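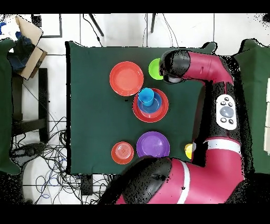
Vilém Bartoš wrote in to ask why his budget for a first robot arm keeps doubling every time he opens the spreadsheet, and whether there's a sane order to plan these things in. He'd priced the arm and the gripper and thought he was done. I thought the same thing once! So here's how I go about it now, in the order I'd do it if I were starting over.

Step 1. Write down the job before you look at a single catalog

One sentence, everyday words. Ours was "pick up plastic plates, bowls and cups from a table and sort them." That sentence tells you how far the arm has to reach, how heavy the things are (not very) and how wide the gripper has to open. When I sent it to the sales desk at Lalar, they talked me down a size, and I've never missed the bigger arm.

Step 2. Split the money into piles

I use percentages, because the totals change daily while you're shopping. The robot itself, with its gripper, got 66 percent of ours. Then 22 percent for everything around it - tables, stands, cables, cloth, a spare gripper. What's left is for training and shipping, and please don't raid it for a nicer camera (I did, and then had to beg for the freight from Dresville).

Step 3. Buy the boring stuff early

Tables and cloth can be in the room long before the robot is. We went with plain dark green cloth to keep the background simple, and a cheap set of plastic tableware in strong colors. Get two sets if you can. Cables are where I always come up short, so measure the run along the floor, not the straight line, and then add a good bit more.

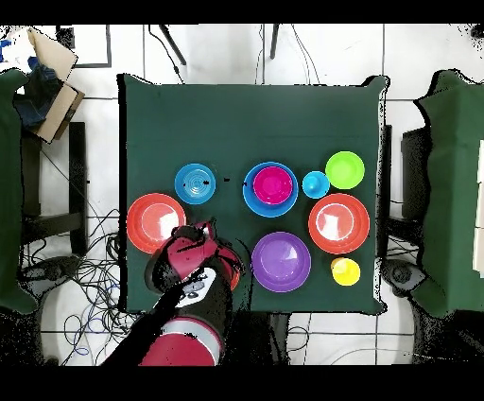 Sorting setup with the green cloth and the plastic tableware.

Step 4. Ask about lead times in writing

Dinsa quoted us four weeks for a gripper and Plornska quoted seven for nearly the same thing, but Plornska included the mounting plate and Dinsa didn't. Ask what's in the box, what isn't, and who pays if it has to go back. For spare parts I'd allow up to 22 days on top of whatever they tell you. If you need to be running by October, order in early summer and work backward from there.

Step 5. Rent first if you're on the fence

A month's rental feels like money down the drain, but it gave us a real list of what we were missing, and Lalar took part of the fee off the purchase price. Ask before you sign - it wasn't on their price sheet.

Vilém, if you get stuck on step 2, send me your spreadsheet with the prices left in and I'll mark it up.

Last updated 21 Jun 2018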